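3.2 Puzzle set and solvers

The Condivell set holds 1,366 crosswords with a hidden final answer, of which 155 were kept for testing. Each grid was labelled by theme type, and any entry with a disputed solution was dropped.
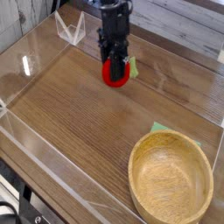 Solvers on the Horkis site could submit one answer per puzzle – a second try was not recorded. We favoured puzzles with at least eight theme entries, following Spahić, and left out 31 grids that used circled letters.
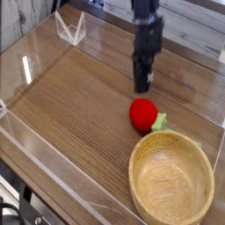 Figure 2. Gripper above a plush strawberry, with a round wooden bowl at lower right.

Clue length had little effect on solving rate in the test portion.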